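Plavetti Modular Workbench — Owner's Manual
Section 6: Finishing and Caring for the Wooden Top

Read this section before you put the bench into use. The top leaves the factory sanded but unfinished. Do not leave it bare for more than a week after you open the carton.

6.1 What you need

Millix Top Oil, one can (supplied with the bench)
Lint-free cotton cloths
Sanding block with 220-grit paper
Vacuum with a brush head
Nitrile gloves
A metal bucket with a lid, half filled with water

CAUTION: Cloths soaked in oil can heat up and catch fire without any flame nearby. Put used cloths in the bucket of water as soon as you are done with them. Do not leave them balled up on the bench or in a trash can.

6.2 Before you oil

1. Clear the top completely. Take off clamps, trays, and any rail accessories.
2. Check the room. The oil cures poorly in a cold room, and a damp basement will add a day or two.
3. Sand lightly along the grain. Stop when the surface feels even under your palm. Do not use a belt sander.
4. Vacuum the top, then the gap between the top and the rails.
5. Wipe once with a dry cloth. Do not use water at this stage.

NOTE: If your top was shipped in the winter, let it sit flat in the room for two days before step 3. Small changes in width during this time are normal.

6.3 First coat

1. Put on the gloves and open a window.
2. Stir the oil. Do not shake the can.
3. Pour a small pool in the middle of the top and spread it along the grain with a folded cloth. Work out to the edges.
4. Wait 50 minutes.
5. Wipe off everything the wood has not taken up. The surface should look damp but leave nothing on a clean cloth. Oil left standing turns sticky and has to be scraped off.
6. Leave the top overnight.

6.4 Second and third coats

Repeat the steps in 6.3, using half as much oil. Sand with the 220-grit paper only if the grain has risen — most tops need this once, after the first coat. Pay extra attention to the end grain, where the wood drinks more than it does on the face.

Oil the underside as well. One coat is enough there. A top that is sealed on one face only can cup.

After the third coat, wait three days before you set anything heavy on the bench and a full week before you use glue or paint on it.

6.5 Refitting the top

Skip this part if you oiled the top in place.

1. Lower the top into the frame with a helper. Keep fingers clear of the rails.
2. Center it so that the gap is even on the two long sides.
3. Start all of the slotted brackets by hand before tightening any of them.
4. Tighten in a cross pattern. Stop when the washer no longer turns under your finger. The slots let the wood move with the seasons, and a bracket that is cranked down hard will split the top.

If a bracket is missing or bent, order kit 1428. Brackets from the older Voson bench look alike but have round holes. Do not use them.

6.6 Routine care

Daily: Brush or vacuum off dust. Wipe up spills when they happen, especially coffee, vinegar, and wood glue.

Monthly: Wipe with a barely damp cloth and dry at once. Check that the brackets are still snug.

Every 6 months: Apply one thin coat of oil as in 6.3. In a heated shop, March is a good time for this coat.

Do not use bleach, ammonia cleaners, silicone polish, or steam. Do not put hot pans or soldering irons directly on the wood.

6.7 Marks and damage

White ring: Let it dry for a day, then rub with a little oil and a soft cloth.

Black stain: Usually steel left on wet wood. Sand the spot and oil it again. Deep stains may not come out completely.

Dent: Lay a damp cloth over the dent and touch it with a warm iron for a few seconds. Let it dry, sand, and oil.

Open glue joint: Stop using the bench and contact the dealer. Do not fill the joint with putty.

The Tanguy wax sold for cutting boards can be used over a fully cured oil finish. It gives a softer sheen but wears off quickly and makes the surface slippery, so leave it off if you plan to clamp work to the top.

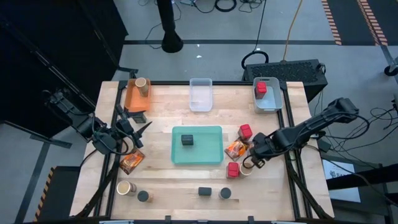
Fig. 6-1. Wooden top in black aluminum frame.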